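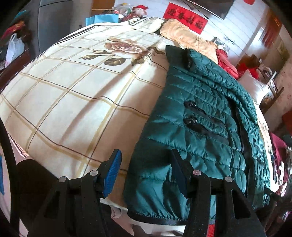 the teal puffer, on the bed, June

OK so I wore the same coat for an entire winter and I have thoughts. Long thread, get a drink.

Background first. Last fall I moved up north for a job and I owned 4 coats. A wool one, a raincoat with a broken snap, a denim thing that doesn't count, and the puffer. I figured I'd rotate. I did not rotate. By the second week it was puffer, puffer, puffer.

My aunt Myrtle Whitlock has lived up here her whole life and she told me on the phone, "You're going to buy the wrong boots and the right coat by accident." She was correct on both!! The boots were so bad. We'll get to the boots.

People kept telling me to get a long coat, down to the knee. And I get it, I do, I watched everybody at the bus stop in their long coats looking like sleeping bags with faces. But I drive a small car and I sit down a lot and a long coat bunches up behind you like you brought a friend. Short coat, warm pants. That's my whole system.

The warm pants part matters more than I thought it would. I spent the first month with a toasty chest and legs like frozen fish sticks. Long underwear, everyone. Two pairs. One on you, one in the wash.

Somebody asked in the replies what brand of long underwear. Mine are from Brola, the plain ones with no pattern. They pill a little behind the knee. I don't care, nobody's back there.

BOOTS. I bought a pair of tall lace-ups because they looked great in the store mirror. The store was 70 degrees and carpeted. First real ice, I walked out of the pharmacy and did the splits in front of a man holding a cake. He said "careful" after.

Got rid of those. Went to Jernov on the main road and asked the person at the counter (Tamsin, bless her) for the ugliest grippy ones they had. She did not even hesitate. They look like two loaves of pumpernickel and I have not fallen since.

Now gloves. I lost so many gloves. I lost left gloves only, which feels personal. By the end of winter I had a drawer of right gloves and I was wearing two different ones every day, one of them inside out.

Cletus Nguyen-Tran at work wears mittens on a string through his sleeves. Grown man, has a mortgage. I laughed at him in November and by January I was asking where he bought the string.

(It's just yarn. He used yarn.)

Hats: whatever. Get one that covers your ears. I tried a cute one that sat on the back of my head and it was like wearing a coaster.

OK the part a bunch of you asked about, which is washing a puffer at home. I was scared of this for years. I used to just... not. I'd wipe the cuffs with a damp rag and call it clean. That's between me and the cuffs.

So here's what I do now, and read your tag first, because yours might say something different from mine. Zip everything up. Empty the pockets, ALL the pockets, I once washed a whole roll of cough drops and the inside of that coat smelled like a grandpa for weeks.

Front loader, cold, gentle, a small squirt of the mild soap. Not fabric softener! My neighbor Grethe Hafstein used softener on hers and it came out flat as a placemat. She still brings it up.

Extra rinse. Then another one if you're a worrier, and I am a worrier.

Dryer on low with a couple of clean tennis balls. It's loud. It sounds like somebody moving furniture upstairs. Every so often take it out, break up the clumps with your fingers, put it back in. It takes way longer than you want it to. I watched most of a movie.

When you think it's done, it isn't. The outside dries first and the middle lies to you. I leave mine flat overnight before it goes in the closet.

Which brings me to storage, and my biggest mistake, which was those vacuum bags. Looked so tidy! Whole shelf free! Then fall comes, you open it up, and your coat has the body of a fruit leather. Took ages in the dryer to perk back up, and I don't think it was ever the same around the shoulders.

So no squashing now. Big cotton bag, loose, top of the closet. An old pillowcase works if your coat is short. Mine is short. See above re: sleeping bags with faces.

Money talk, a little. I paid 50 bucks for the puffer, secondhand, from a rack at the back of a consignment place. I've spent more than that on a sweater I wore to one dinner. If you've got time to dig, go in spring when everybody is cleaning out. I went in May this year just to look and there were so many good ones.

Check the zipper before you buy anything. Up and down, all the way, a few times. Check the elastic. Put your hands in the pockets and feel for holes. I skipped that once and spent a winter fishing my keys out of a lining.

Hazel Haverford replied asking if I'm getting a new one for next year. No! Absolutely not. I might get a second pair of pumpernickel boots in case they stop making them.

Also several of you told me to stop talking about coats in June. I will not. June is when you deal with the coat. If you wait till the first cold morning you'll be standing there at 6:30 a.m. shaking a crumpled thing that smells like the closet, late for work, ask me how I know.

One more and I'll quit - if you have a good way of keeping LEFT gloves, my replies are open. Yarn people already accounted for.

Recent threads
Soup I make when there's no food in the house
37 days of trying to like black coffee
My landlord's feelings on window plastic
The Kapoor snow brush vs. an old credit card
Every bus stop on my route, ranked by wind

Contact | Copyright, all posts belong to their author | Back to top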